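Wrist cable chafing and thumb losing home on the toy/basket cell

Forum: Maintenance and Setup > Arms and Hands 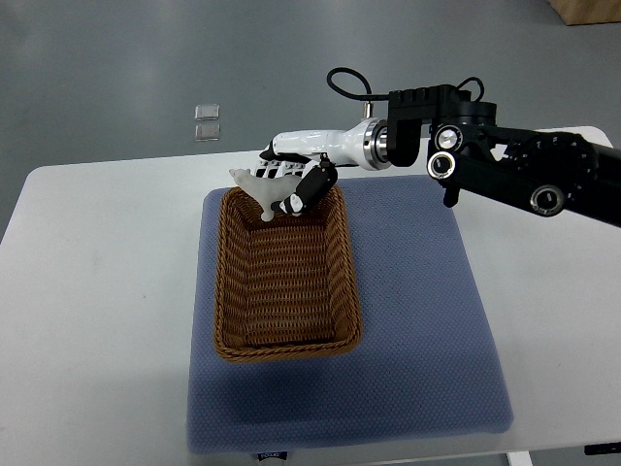 brurn_cell2
The wrist cable on this arm loops out of the top of the black joint module and goes back down behind the bracket. After 137 hours on the current cable the jacket is worn through to the shield at the point where it goes behind. Second fault, may or may not be related: the thumb drops its home position by the afternoon and has to be re-homed before it will close properly on a part. The fingers hold theirs. Task is light pick and place, toy animals into a wicker basket, nothing heavy.

Setup is the Haswood wrist kit, stock cable length, stock clip. Hand firmware is current. Has anyone run a longer loop on this wrist?

leemans_tech
Two faults, one cause. If the shield is exposed and touching the bracket, you have a ground path through the bracket and the thumb encoder is picking up noise. Replace the cable, re-home once, then log the thumb offset for a full shift before you touch anything else.

brurn_cell2
Why would only the thumb drift? Finger encoders run in the same cable.

leemans_tech
On our kits the thumb pair is on the outside of the bundle. Check your pinout, yours may differ.

oldgrease
I don't agree with the noise theory. Noise gives you scatter. A home position that walks one way over a day is mechanical. Pull the thumb cover and check the set screw on the drive pulley. Ours at Usunmont came from the factory with no threadlocker on it. Mark the pulley and shaft with a paint pen, run a shift, look at the mark.

Which direction does it walk?

brurn_cell2
Always toward open. I have offsets for Tuesday only: zero at start, 4 degrees by end of shift.

oldgrease
Then it is the set screw.

leemans_tech
Or missed counts, which also go one way if the noise only bites during closing moves. I would still do the cable first. It needs replacing whatever the thumb is doing.

hw_nightshift
Regarding the loop: longer is not automatically better. We went 14 mm over stock and the cable started catching on the forearm at full roll. What worked was stock length with the clip moved back one hole, so the bend is wider where it enters behind the bracket. Put a piece of braided sleeve over that section. Do not zip tie it to the bracket – the tie becomes the new wear point. Jog the wrist through full roll by hand speed before you run the program.

Ours has nearly 400 hours on it now with no marks on the sleeve.

oldgrease
Agree on the zip tie. Not sure about the sleeve. It hides the wear until it is too late.

hw_nightshift
Slide it back and look at it once a week. Takes a minute.

brurn_cell2
Update. Power off, cable replaced, clip moved back one hole, sleeve fitted. Pinout checked: the thumb pair is in the center of the bundle here, so not the same as the Leemans kit. Pulled the thumb cover while the arm was down. Set screw turned a quarter turn with almost no force. Cleaned it, threadlocker, torqued to the sheet, paint mark across pulley and shaft. Re-homed.

One full shift since then. Offset at end of shift is zero and the paint mark is still lined up.

oldgrease
Set screw.

leemans_tech
You changed both at once, so that is not proven. Glad it holds. Keep logging the offset through the week, and if you still have the old cable, put a meter between the shield and the thumb pair.

brurn_cell2
Old cable is on the bench. Will measure it when I have the connector breakout back from the Brurnwood shop.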